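인쇄 | 이메일로 보내기

[접수] 휴게실 탁자 위 철망 바구니 덜컹거림 + 뚜껑 통 기울어짐

접수일: 2024년 1월 20일
장소: Werkomdale 3층 휴게실, 카펫 깔린 쪽
대상: 탁자(Sandhu), 검정 철망 바구니(Drullico), 뚜껑 있는 투명 통 600ml(Gondent)
상태: 처리함, 일부 보류
우선순위: 낮음. 근데 다들 매일 씀

증상

바구니를 탁자에 올려두고 통을 넣거나 뺄 때마다 덜컹 소리 남. 한쪽 모서리 누르면 반대쪽이 뜸. 통은 바구니 안에서 똑바로 안 서고 살짝 기움. 커피 설탕 들어있을 때는 뚜껑 쪽으로 쏠려서 뚜껑 열 때 가루 떨어짐. 철망 사이로 빠지고 그 밑 탁자에 깔림. 아침에 닦아도 점심이면 또.

신고한 사람은 탁자가 기울었다고 함. 다른 사람은 바구니가 휘었다고 함. 또 한 명은 통 바닥이 원래 그렇다고. 셋 다 확인해보기로.

요청 사항은 두 개
- 덜컹거리는 거 잡아줄 것
- 통을 바구니에 계속 넣어둘지, 그냥 탁자에 둘지 정해줄 것

참고로 탁자 교체 요청은 아님. 제목에 "탁자 불량"이라고 써놨길래 내가 고쳤음.

1차 확인

탁자부터. 네 귀퉁이 차례로 눌러봄. 창가 쪽 귀퉁이에서 아주 약간 움직임. 손바닥으로 세게 눌러야 느껴지는 정도고 컵 올려놓고는 모르겠음. 카펫 위라서 다리가 조금씩 파고든 자리가 있음. 탁자를 한 뼘 옆으로 옮기니까 그 자국에서 벗어나면서 흔들림이 없어짐. 다시 원래 자리로 밀면 또 살짝 생김.

수평계 올림. 긴 방향은 괜찮음. 짧은 방향은 공기방울이 선에 걸침. 상판이 휜 건 아님, 긴 자 대봤는데 빛 새는 데 없음. 나뭇결 무늬 상판이고 모서리 둥근 모델인데 가장자리 들뜬 곳도 없고.

결론: 탁자는 원인이라고 하기엔 약함. 일단 옮긴 자리에 둠.

메모. 카펫이 짙은 색이라 설탕 떨어진 게 더 잘 보임. 청소기는 복도 끝 창고. 노즐 하나 없어졌음, 별도 건으로 올릴 것.

2차 확인

바구니. 안에 있던 거 전부 비움. 스틱커피, 티백, 냅킨, 누구 건지 모르는 머리끈. 싱크대 옆 쟁반에 옮겨둠. 머리끈은 쟁반에 있으니까 가져가세요.

빈 바구니를 탁자에 올리고 모서리 누름. 덜컹. 방향 돌려서 다시. 역시 덜컹, 근데 뜨는 모서리가 바구니를 따라감. 탁자가 문제면 바구니를 돌려도 탁자 같은 자리에서 떠야 되는데 안 그럼. 바구니 쪽이 맞음.

확실히 하려고 싱크대 상판에도 올려봄. 거기서도 똑같음. 창틀에도. 똑같음.

바닥 테두리 굵은 철사 쪽을 눈높이에서 보니까 한쪽 모서리가 조금 들려 있음. 떨어뜨렸거나 위에 뭘 눌러 쌓았거나. 언제부터인지는 모름. 물어봤는데 아는 사람 없음.

옆면 철망도 바깥으로 조금 배가 나와 있음. 이건 덜컹거림하고는 상관없어 보임. 물건을 꽉 채워 쓰면 저렇게 되는듯. 손으로 밀어넣으면 들어가는데 놓으면 다시 나옴. 그냥 둠.

철사에 녹은 안 보임. 도장 벗겨진 데도 못 찾음. 손끝으로 테두리 한 바퀴 훑어봤고 찔리는 데 없음.

3차 확인

통. 바구니 밖, 탁자 위에 바로 세움. 잘 섬. 뚜껑 톡톡 쳐도 안 움직임. 그러니까 통 바닥은 멀쩡함. 세 번째 가설 탈락.

같은 통을 바구니 안에 넣으면 기욺. 바구니 바닥이 철망이라 굵은 철사 지나가는 자리하고 가는 망 자리 높이가 다름. 통 바닥이 굵은 철사에 한쪽만 걸리면 기우는 거였음. 가운데로 옮기면 덜하고 뒤쪽으로 밀면 심해짐. 다들 손에서 가까운 앞쪽 비워두려고 뒤로 밀어넣었던 모양.

뚜껑은 따로 봄. 연한 색, 가운데가 올라오고 둘레에 단이 진 거. 넓어서 숟가락 바로 들어가는 건 좋음. 꽉 안 닫고 얹어만 놓는 사람이 많음. 얹어만 놓은 상태에서 통이 기울면 뚜껑도 밀림. 가루 새는 건 거의 이걸로 설명됨.

물 넣고 뚜껑 닫고 옆으로 눕혀봄. 싱크대에서. 제대로 닫으면 안 샘. 대충 닫으면 샘. 당연한 얘기지만 적어둠.
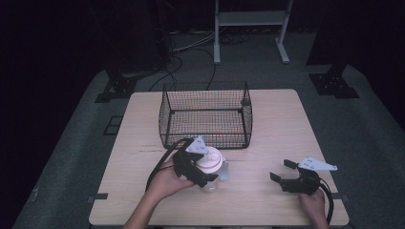 여기까지 하고 바구니는 비운 채로, 통은 밖에 꺼낸 채로 하루 둬보기로 함. 쓰는 사람들 반응 먼저 보려고. 메모지에 "바구니 점검중, 넣지 마세요"라고 써서 벽에 붙였는데 점심 지나고 가보니 바구니에 귤 들어 있음. 귤 빼서 쟁반으로.

반응 들은 것
- 통이 밖에 있으니까 열기 편하다
- 바구니 없으면 스틱커피가 사방에 굴러다닌다
- 통이 밖에 있으면 옆으로 치여서 넘어질 것 같다
- 그냥 예전처럼 해달라 (이유 없음)

조치 1: 바구니 바닥 펴기

들린 모서리를 펴봄. 공구 없이 손으로만 먼저. 바구니를 탁자에 엎어놓고 하다가 상판 긁힐까봐 중단, 마른 행주 접어서 깔고 다시. 들린 쪽을 두고 대각선 두 모서리를 잡고 천천히 비틈. 한번에 확 하지 말 것. 조금 비틀고 뒤집어서 놓아보고, 또 조금 비틀고.

처음엔 너무 갔음. 반대쪽이 뜸. 되돌림. 그다음부터는 손목만 써서. 몇 번 왔다갔다 하다가 네 모서리 다 닿음. 종이 한 장 끼워봤는데 어느 모서리에도 안 들어감.

펜치는 안 씀. 도장 벗겨지면 거기서부터 녹슴. 집에서 그렇게 하나 버린 적 있음.

탁자에 다시 올리고 모서리 차례로 누름. 조용함. 싱크대 상판에서도 조용. 창틀은 안 해봄, 누가 화분 올려놨음.

조치 2: 바닥 깔개

통을 바구니에 넣고 싶다는 사람이 있어서 깔개를 넣어보기로. 후보 세 가지.

두꺼운 종이. 박스 잘라서 넣음. 통은 잘 섬. 물 묻으면 끝. 반나절 만에 커피 자국 생김. 탈락.

미끄럼 방지 매트, 서랍용. 창고에 남은 조각 있음. 얇아서 철사 높이차가 그대로 올라옴. 통이 덜 미끄러지긴 하는데 기우는 건 비슷. 탈락은 아니고 애매.

얇은 플라스틱 판. 다 쓴 서류철 표지를 바닥 크기로 자름. 모서리는 가위로 둥글림. 이게 제일 나음. 통 똑바로 섬. 가루 떨어져도 판만 들어서 털면 됨. 다만 판이 바구니 안에서 조금 놀아서 옆면까지 붙게 다시 잘라야 했음. 첫 번째 자른 건 12mm 모자랐음. 두 번째 건 맞음.

서류철 표지가 파란색이라 눈에 좀 띔. 투명한 걸로 바꿀 수 있으면 바꾸겠음.

조치 3: 탁자

한 뼘 옮긴 자리 그대로 둠. 의자 빼는 데 걸리는지 확인, 안 걸림. 콘센트도 닿음. 다리 밑에 뭐 괴지 않음. 카펫은 눌리면 또 달라지니까 한 달쯤 지나서 다시 수평 보기로.

제조사 문의

Sandhu 쪽에 탁자 다리 높이 조절 되는 모델인지 문의 넣음. 답장은 Hamish Nepia라는 분한테서 왔고 한글로 옮기면 대충 이런 내용.

"보내주신 내용으로 보면 상판 문제는 아닌 것 같습니다. 카펫 위에서는 다리 끝에 넓은 받침을 쓰시는 분들이 있습니다. 탁자를 옮길 때는 끌지 말고 들어서 옮겨 주세요. 바구니 문제는 저희 쪽에서 도와드리기 어렵습니다."

바구니는 왜 물어봤냐 하면 메일 쓰다가 증상을 통째로 붙여넣어서. 죄송. 받침은 견적만 받아두고 안 삼.

Drullico에는 문의 안 함. 손으로 폈으니까. Gondent 통은 여분 뚜껑 따로 파는지만 알아보는 중, 아직 답 없음. 지금 뚜껑에 문제 있는건 아니고 언젠가 잃어버릴 게 뻔해서.

재현 테스트

조치 후에 원래 증상 재현되는지.

바구니 비운 상태, 모서리 네 군데 누르기: 안 덜컹
바구니에 스틱커피 20개 넣고 누르기: 안 덜컹
통 넣고(설탕 반) 꺼내고 다시 넣기, 빠르게: 소리 안남, 판이 약간 밀림
통 넣고 뚜껑 얹어만 두기, 바구니 한쪽 손으로 툭: 뚜껑 안 밀림
통을 탁자 위 바구니 앞에 두고 뚜껑 한손으로 열기: 통이 같이 딸려옴. 두 손 필요
통에 설탕 가득 채우고 같은 거: 덜 딸려옴

마지막 두 개는 원래 신고 내용에 없던 거. 통이 가벼우면 뚜껑 열 때 통까지 들림. 한 손으로 몸통 잡고 열면 됨. 안내문에 넣음.

그래서 어디에 둘 건지

정함. 통은 바구니 바로 앞, 탁자 위. 바구니에는 스틱커피하고 티백만. 깔개 판은 바구니에 그냥 깔아둠, 가루 털기 편해서. 바구니는 탁자 안쪽 가장자리로 붙여둠. 앞쪽은 컵 놓는 자리로 비워두기.

통 넘어질까 걱정하신 분: 입구 넓은 만큼 바닥도 넓어서 팔꿈치로 밀어봤는데 미끄러지지 넘어지진 않았음. 그래도 가장자리에는 두지 말아주세요.

바구니 안에 넣고 싶은 분은 넣어도 되는데 깔개 판 위에, 가운데에. 뒤쪽으로 밀지 말고.

안내문 (벽에 붙인 것 그대로)

1. 바구니 위에 무거운 거 올리지 않기
2. 바구니 들 때 한쪽 모서리만 잡지 않기. 양쪽 테두리 잡기
3. 통 뚜껑은 얹지 말고 눌러 닫기
4. 뚜껑 열 때 다른 손으로 통 잡기
5. 가루 흘렸으면 바구니 들고 밑에도 닦기
6. 과일은 쟁반에

6번은 귤 때문에 추가.

청소 관련

철망은 생각보다 먼지 많이 낌. 마른 솔로 먼저 털고, 미지근한 물에 세제 조금, 솔로 바닥 쪽부터. 굵은 테두리하고 망이 만나는 데가 제일 안 빠짐. 칫솔 쓰면 됨. 헹구고 엎어서 말림. 젖은 채로 탁자에 올리지 말 것, 상판에 격자 자국 남음. 마르면 없어지긴 하는데 그 사이에 누가 꼭 신고함.

통은 뚜껑 단 진 부분 안쪽에 설탕 굳은 게 있었음. 따뜻한 물에 담가놨다가 닦으니까 빠짐. 굳은 게 있으면 눌러도 끝까지 안 닫히더라. 뚜껑이 헐거웠던 게 이 때문일 수도 있음. 설탕 채울 때마다 뚜껑도 같이 닦기로.

탁자는 물걸레 꼭 짜서 결 따라. 모서리 둥근 쪽은 손으로 만져보면 끈적한 데가 남아있음, 한 번 더.

남은 것

- 깔개 판 투명한 걸로 교체 (급하지 않음)
- 수평 다시 보기, 4월 전에
- 여분 뚜껑 답 오면 여기에 추가
- 청소기 노즐 건 따로
- 쟁반 위 머리끈

추가 기록

투명 서류철 하나 구함. 잘라서 깔았음. 파란 판은 창고 선반에 둠, 버리지 마세요 혹시 몰라서.

추가 기록

바구니 다시 눌러봄. 조용함. 탁자도 괜찮음. 설탕 흘린 자국은 있는데 바구니 밑은 아니고 컵 놓는 자리쪽. 이건 사람이 흘린거라 이 티켓 범위 아님.

덜컹거림은 처리 완료로 바꿈. 뚜껑 문의는 보류로 남김. 같은 증상 또 나오면 새로 올리지 말고 여기 밑에 댓글로.

댓글

라떼한잔
바구니 돌려보는 방법 좋네요. 저희 층 것도 덜컹거려서 해봤는데 저희는 탁자였어요. 돌려도 같은 자리가 뜨더라고요. 다리 나사 조이니까 끝났습니다.

4층총무
판 자를 때 치수 좀 적어주시면 안될까요? 저희도 같은 바구니 같은데.

작성자
죄송 치수 안 적어놨어요. 종이 먼저 깔고 눌러서 본 뜬 다음에 자르세요. 자로 재는 것보다 나음. 저는 재다가 한 장 버림

귤주인
귤 제 겁니다.. 메모 못 봤어요. 쟁반에서 찾아갔습니다

밤근무
뚜껑 눌러 닫으면 여는 게 너무 뻑뻑해요. 얹어두는 사람들 마음도 이해해 주세요 ㅠ

작성자
단 안쪽 닦고 나서도 그래요? 닦은 뒤로는 좀 나아졌는데. 그래도 뻑뻑하면 다시 볼게요.

밤근무
방금 해봤는데 아까보단 나아요. 두 손으로 하니까 열려요

지나가던사람
머리끈 검정색이면 제 거 같은데 오늘은 못 가지러 가요

문의: Werkomdale 시설 지원 데스크 | 내선 안내는 1층 게시판
© Werkomdale. 무단 전재 금지
맨 위로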